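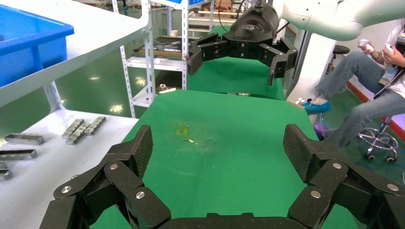 Subject: Re: [grullbridge-users] Gripper closes without command after pause
List: grullbridge-users

Hello all,

thank you for the quick answer, and excuse me that mine comes only now. I wanted to repeat the test before I write something wrong to the whole list.

On [February], you wrote:
> We have seen something similar with the Grullbridge node, but only
> with one arm. Are you sure that the operator did not touch the
> trigger? In our case it was a worn spring in the handheld controller.
> Also please say which version you run and if the emergency stop was
> in reach. I would not continue with people at the table until you
> know the cause.

To your first question: yes, we are sure. We changed the controllers between left and right, and the fault stayed on the left gripper. After this we used a second pair, which was new from the box, with the same result. So the spring is not our problem, although I will keep it in mind.

What happens is the following. The operator sits on the stool, holds both controllers and presses pause, for example to let a colleague put new parts on the table. During the pause both grippers should keep their last position. When the operator presses resume, the left gripper sometimes closes completely, with full speed, and opens again when the next trigger value arrives. The arm itself does not move.

In 100 resumes I had the fault 2 times. It is rare, and this is the reason why we did not take it seriously in the beginning. Then one of us had his fingers between the fingertips to take out a metal bar which was stuck. He has a bruise and nothing worse, but he was lucky. The emergency stop was beside the operator and not beside him. This was our mistake and it is already changed, there are now buttons on both sides.
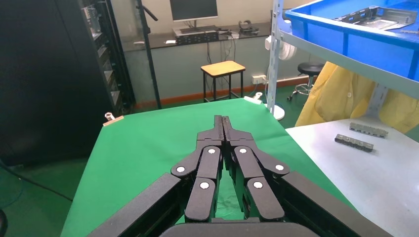

I recorded the messages on the bus during the last tests. In both cases the first gripper command after resume has the value zero, and in the Seidel driver zero means fully closed. The real trigger value comes 287 ms later. I believe that Grullbridge clears its buffer at pause, and if the arm is ready before the controller has sent new data, it sends the empty buffer as if it was a real command. The right gripper is started later in our launch file, so perhaps it never meets this gap. For this last point I have no proof.

Our versions: Grullbridge build 43, the Seidel driver as it was delivered, no own changes. The Braria safety module is connected, but it watches only the joints of the arms and not the fingers. I had understood the manual differently, so please check this also in your own setup.

Until there is a correction we do it like this:

- Nobody reaches into a gripper during pause. The drive power must be off, and the person who reaches in switches it off himself.
- The closing force is set to the lowest value with which the parts still hold.
- After resume, the first command is thrown away if it is zero. It is a small filter before the driver and not a nice solution.

With the filter I did not see the fault again, but with such a rare fault I would not call it solved.

Two questions to the list. Does somebody know if the buffer can be kept over a pause, maybe with a parameter which I did not find? And does somebody use the Seidel grippers with a different zero position, so that an empty value would mean open? I asked the support too and wait for their answer.

I can send the recording to whoever wants to look at it. It is too big for the list.

Kind regards
from the lab in Fallitz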